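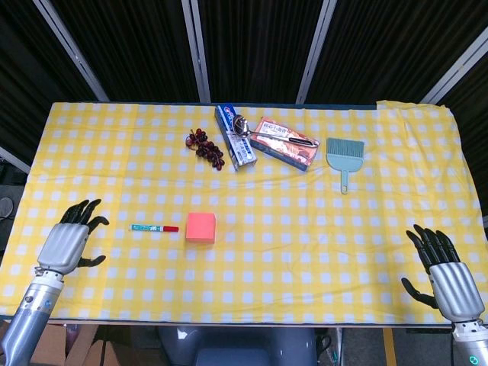
Getting stains out of tablecloths – quick list

Grease: dish soap straight on, leave it 30 minutes, then wash. Don't put it in the dryer untill the mark is gone. Heat sets it.

Red wine – blot, never rub. Club soda if you have it, cold water if you don't.

Candle wax. Ice cube, scrape with a butter knife, then brown paper and a warm iron. Keep moving the paper to a clean bit.

Coffee and tea: white vinegar and water, half and half. Might take 3 goes.

Yellow or other bright checks, test a corner first. No bleach on colors, ever.

Creases – iron while its still a bit damp. Or hang it over a door overnight.

Next up: napkins, and what to do about rust spots.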